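Media Law and Contracts, Week 6: Talent agreements and the conduct clause

Most on-air contracts let the network end the deal early if the performer's conduct harms the network. The reading is the Brokeo file – a talk show host, a network and a sponsor, Nijs. Read the termination section before class on Wednesday.

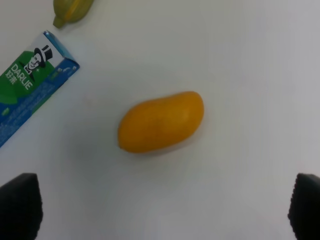

Nuno Fonseca objects that a clause this broad lets the network walk away from any host whose ratings drop. Courts do look at that. The network has to point to conduct, and the conduct has to fit the words of the clause.

Notice and cure. The Brokeo contract gives the host 30 days to fix a breach "capable of cure." A missed taping can be cured. A remark made on live television is harder, and the file has two letters arguing about it.

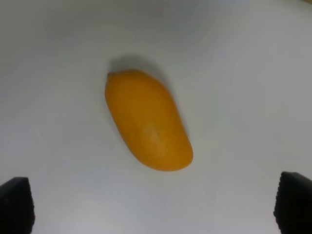

Does the network still owe the host for episodes already taped? It owes the episode fee for each one delivered before the notice date, whether or not it airs.

Repeat fees are separate – see clause 129.
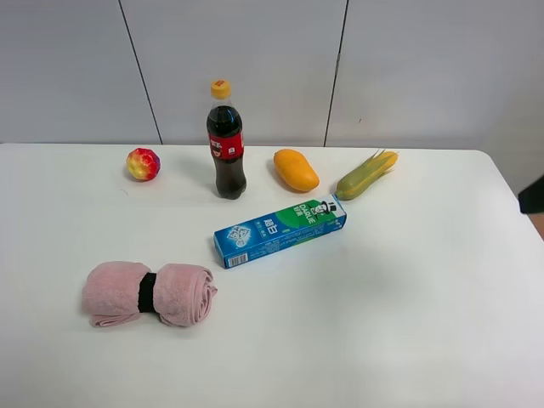

Sponsors usually hold their own exit rights. Nijs could withdraw 60 days after written notice, or at once if its name was tied to a public dispute. Product placement makes this harder, as the goods are already in the footage. A cola bottle with a red label standing on a white table may be enough for viewers to name a brand, even if the small print can't be read. Check who pays for re-editing.

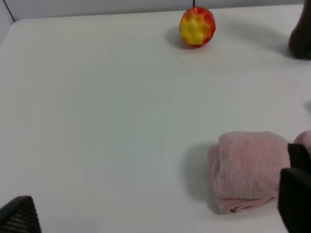 Matilde Valente asked whether the host can sue the sponsor directly. Only if the sponsor signed the talent agreement or interfered with it on purpose, and Nijs did not sign.

For next week: 1000 words on whether the Brokeo notice was valid. Hand in on paper.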